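Print this page | E-mail this page

Folding and Returning Shirts – Frequently Asked Questions

How should a long-sleeved shirt be folded before I send it back?
Lay it flat with the front facing up and smooth the body first. Bring both sleeves in across the chest, then fold the sides to the middle and the hem up to the collar. Two folds from the bottom are enough for most sizes.

Do I need a special surface?
No. Any clean table will do. Plain brown paper works well under pale colors and can be replaced when it gets marked.
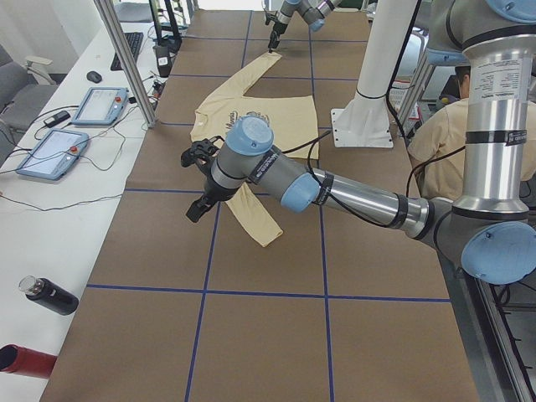 Sleeves are the part people ask about most. If one ends up higher than the other, straighten it before you fold – a crooked sleeve leaves a lump under the front.

Can I fold over a printed logo?
Yes, but try to keep the crease off the print. Do not iron it directly.

How many shirts fit in one Hillari mailer?
Up to 6 adult shirts. Use a second mailer for more.

Where do I write my order number?
On the slip, in the top box. Returns for the Meltthorpe store also need the code 2113.

Who do I contact about a missing slip?
Robel Abdella at the Negash returns desk, extension 53.

Page updated 2023-04-17

Print this page | E-mail this page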